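The tissue box problem

Tuesday, June 25, 2024

We moved the craft table against the brick wall back in November, and since then the cardboard tissue boxes have been getting crushed. They end up under a stack of fabric, or someone sets a mug on one and the top caves in. Frida asked me to find a cover that would hold up.

I looked at three kinds. The wood ones were nice but heavy. The fabric sleeves get dirty fast. I ended up with a white plastic one from Hiltgate, the kind with small holes all over the sides and top and a long slot in the middle. It doesn't have an open bottom like the one my aunt had, so you take the tissues out of their box and put the stack in. Hiltgate says it takes up to 70 sheets. I haven't checked.

It wipes clean with a damp cloth. Dust does get into the holes, so every couple of weeks I rinse it in the sink and let it dry on a towel.

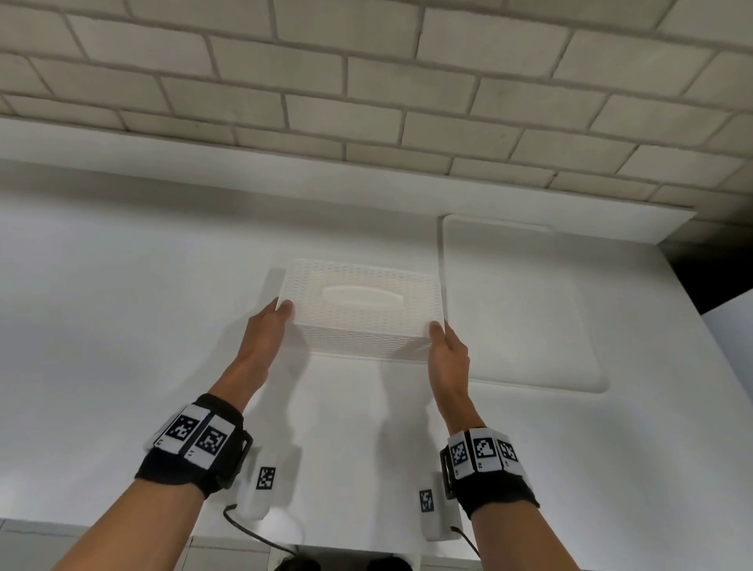

Does white plastic turn yellow near a window?

Ours hasn't so far, but it sits on the side of the table away from the sun. Frida's old one did after two summers on a windowsill.

I'm getting a second one for the bathroom next week.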